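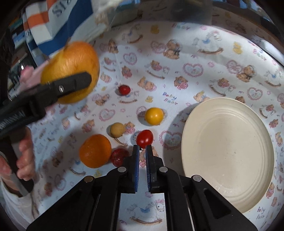
Hand-held grippers and fruit at a table.

Hustix to buy 40 more grippers

23 Nov 2023

Hustix has set aside money for 40 more hand-held grippers, to be delivered by September. The units will come from Vondráček at $791 each, down from the $1110 it paid for the first five. Spare finger pads are budgeted separately.

Prostov and Istov also quoted for the order. Hustix said a decision on robot arms would be left to the next budget, once labour costs at its sorting centre are known.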